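# Room Tone

The hall at Laltudton had a reverberation time of just under 3 seconds when empty. I measured it with a starter pistol and a pair of omnis on a bar, then measured it again with the side doors open. The doors made no difference worth writing down.

Grurnus wanted the decay and nothing else. They were building a library of rooms that were going to be demolished, and mine was number 179 on the list. The contract asked for sweeps, impulses and one long take of the room with no one in it. I was to leave the recorder running, go outside and lock up.

I set levels at 21:00. The preamps were quiet and the noise floor sat where I expected it. There was a hum at 60 Hz from the exit sign, so I pulled its fuse, logged that, and listened again. The hum had gone. Under it was something lower that did not show on the meter.

I put on the closed headphones and raised the gain by 21 dB. It was a slow swell, one cycle every few seconds, like a person asleep in the next room. I checked the cables first. I swapped the left and right inputs and the sound stayed on the left, so it was in the air and had not come from the recorder.

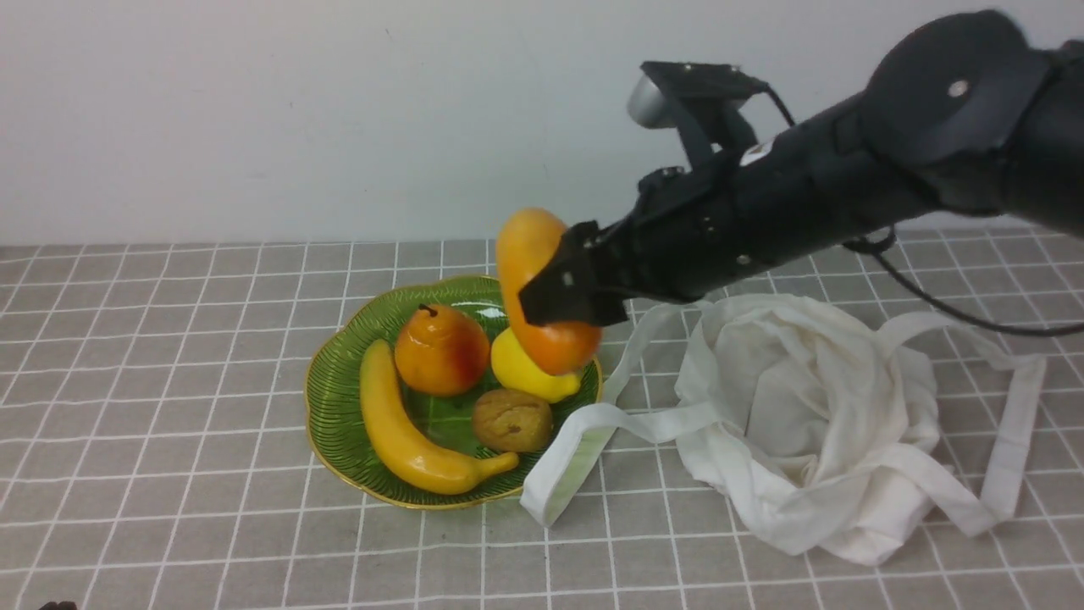
I walked the left wall with a spare microphone on a short pole. The level rose toward the stage and fell again past the piano. The piano was a Trolgate upright with the lid screwed down. I held the capsule against the back of the case and the swell filled both ears.

A soundboard will move with a change in pressure. The wind was up that night and the roof was poor. I wrote "piano, sympathetic" in the log and moved the stand 2 meters to the right.

Then I started the take, locked the door and sat in the van with the engine off.

I played the file back in July, when Grurnus sent the edit notes. They had no complaint about the low end. They asked me to cut the part at the close where the operator walks in, crosses the stage and sits down on the bench.

The log has me opening the door at 23:40. The footsteps start well before that. I listened to them on the monitors, then on the headphones, and marked the cut at the first heel.

Under them, the swell had stopped.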